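Flallmont Community Boards > Local Government > Meeting our representatives: was it worth it?

joelle_c
Last spring I went with a delegation from our county to Bunmont, where we sat down with the regional council and two of their party leaders. I came home full of ideas — I'd never seen elected people answer questions for that long without looking at a clock. Now there's talk of a second trip in April and I'd love to hear from folks who have done one of these. Did anything come of yours?

oduor.s
Joelle, good to see you posting again! I went on the trip before yours, with 19 of us on the bus, and I still think it was some of the best civic education I've had. The deputy leader talked to us about border payments and water rights, and she disagreed with her own party on both. You don't get that from a press release. Whether it changed a single vote back here, I couldn't tell you.

ridgeline_pat
I'm going to be the grouch. The county put in 3000 dollars for each of those visits, and I've been to every budget meeting where somebody stands up and says how moving it was. Lovely. What did we adopt? I can name the transit pass idea, and that died in a subcommittee.

joelle_c
Pat, that's fair, and I was disappointed about the transit pass too. But I'd say the grant partnership with Ezeani came straight out of a dinner conversation on my trip, and the school exchange did as well. Some of these things take years to show up.

ridgeline_pat
The Ezeani partnership was already in the draft plan before you left. I have the minutes if you want them. No hard feelings, I just like the record straight.

oduor.s
You're both partly right, I think. It was in the draft, but with no money attached, and the money came after. Anyway, for whoever is planning the April visit, my wish list would go something like this:

1. Fewer formal lunches. We had 5 and I remember one.

2. An afternoon with the opposition members by themselves. They're franker when the leadership is out of the room.

3. A stop in Tonitz, even a short one, to hear how the smaller towns feel about the capital.

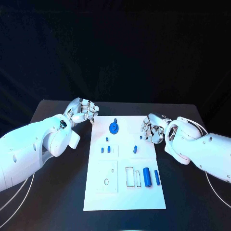 4. Written notes, shared with everybody within a month of getting home. Pat would read them, I'm sure of it.

ridgeline_pat
I would read them. I'd also want the cost printed on the first page.

joelle_c
Done, if I have any say in it — and Pat, you should apply for a seat. I mean that kindly.

ridgeline_pat
Who do I send the form to?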